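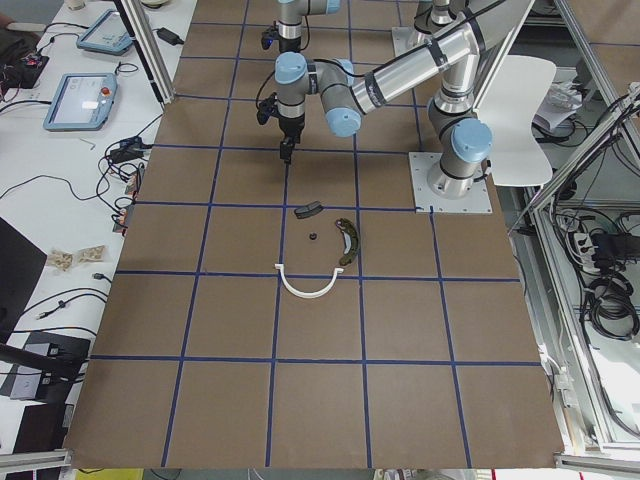
Sorting on a Taped Grid: Frequently Asked Questions

Last updated 2018-10-19 by Dorottya Major, Trimcombe Repair Room

Why do you put tape on the table?
When we take apart small household things, the little parts mix very quickly. With squares on the table, every group of parts has its own place, and you can say "second row, near the end" and another person finds it.

Which tape should I use?
We use dark blue tape on a brown top, because the lines are easy to see and small black parts do not disappear on them. Any tape that comes off clean is good. Please try it first in a corner, especially on varnished wood. I once left tape from Oltmanns on my own desk over one summer and I needed a full evening to remove the glue.

How big should the squares be?
Big enough for your hand to go in and pick up one part without touching the next. Three or four small parts in one square is comfortable. If you have more than eight, take a second square.

May a part lie over a line?
Yes, if it is clear to which group it belongs. A U-shaped plastic piece can sit across the tape and it is no problem. But if the neighbor square is also in use, move it inside.

Do I need to keep the parts in the order I removed them?
For simple things, no. For anything with springs, yes. Start at the left and write the number on a small paper beside each square.

Where do the rubber pieces go?
Together with the parts they touched. Old rubber can leave a mark on light plastic, so leave a small space between them. Please do not clean it with solvent, warm water is enough.

I found a nut and I do not know from where it is. What now?
Put it alone in a square and finish the rest. If it is still there at the end, it goes to the Donditz box, drawer 5.

Can I leave my parts on the grid until next time?
Only for three days, and with your name. After this we move them to a tray on the shelf.

Do you also have the grid at Tedbridge?
Not yet. The tables there are smaller and we are still deciding on the size of the squares.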